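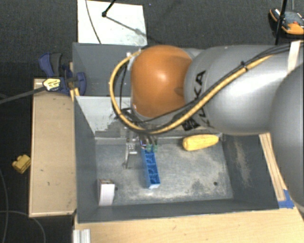

Bin picking trial: the gripper at a blue toy block, with a toy ear of corn and a small box also in the bin.

Progress report to Priltport: evaluation of the Grostura picking package

Period covered: March through June

1. Status
The review is on schedule. Work in this period dealt with mixed-item picking from a single open bin, using a KUKA arm already on site and the Grostura gripper and software under a trial license.

2. Work completed
The team logged 815 pick attempts. Of these, 109 failed. Most failures involved long, narrow items lying close to a bin wall. Grostura supplied one software update, Pace, in May, and all later attempts were made with it. Operator training took 3 hours per person, as stated in the vendor's offer.

3. Open items
The vendor's manual does not cover recovery after a dropped item. A written request has been sent. Replacement fingertips arrived 10 days late, and delivery terms should be settled before any purchase.

4. Next period
Testing will move to the Usow site with heavier goods. No change to the approved budget is requested. A recommendation on purchase will accompany the final report.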